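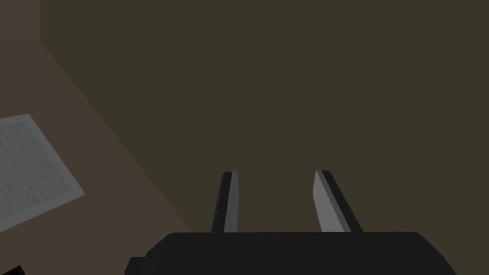 Lista: manipulação e simulação
Assunto: Re: Dia aberto da Brerell em Dristunbridge

Em março escreveu-se nesta lista:
> Alguém esteve na demonstração da Brerell? Interessa-me
> saber se o simulador corre em tempo real e que
> objectos usam.

Estive na sessão das 15h. A demonstração decorreu toda em simulação, com o pacote Sadent e uma pinça paralela de dois dedos. O passo de física estava fixado em 800 Hz. O conjunto de ensaios tem 3568 episódios, dos quais 1832 com objectos finos.
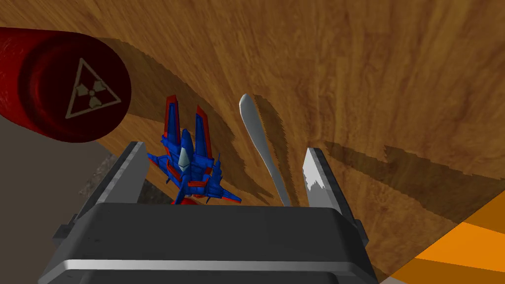
O simulador corre em tempo real?
Com um só braço, corre; com vários em paralelo, a taxa de visualização desce e a física mantém o passo.

Quanto aos objectos, há pelo menos uma colher metálica e um caça de brincar azul e vermelho. As sombras saem serrilhadas, com degraus bem visíveis. O controlador é o Tyagi, com a abertura dos dedos limitada a 75 mm.

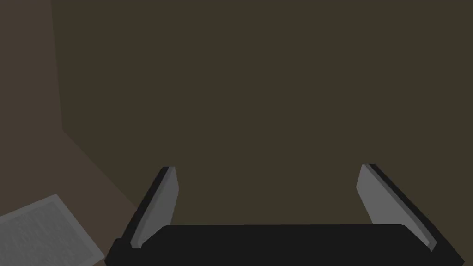

Fig. 3: pinça aberta, sem objecto entre os dedos.

Não distribuíram os ficheiros de configuração. Pedi-os por escrito e aguardo resposta.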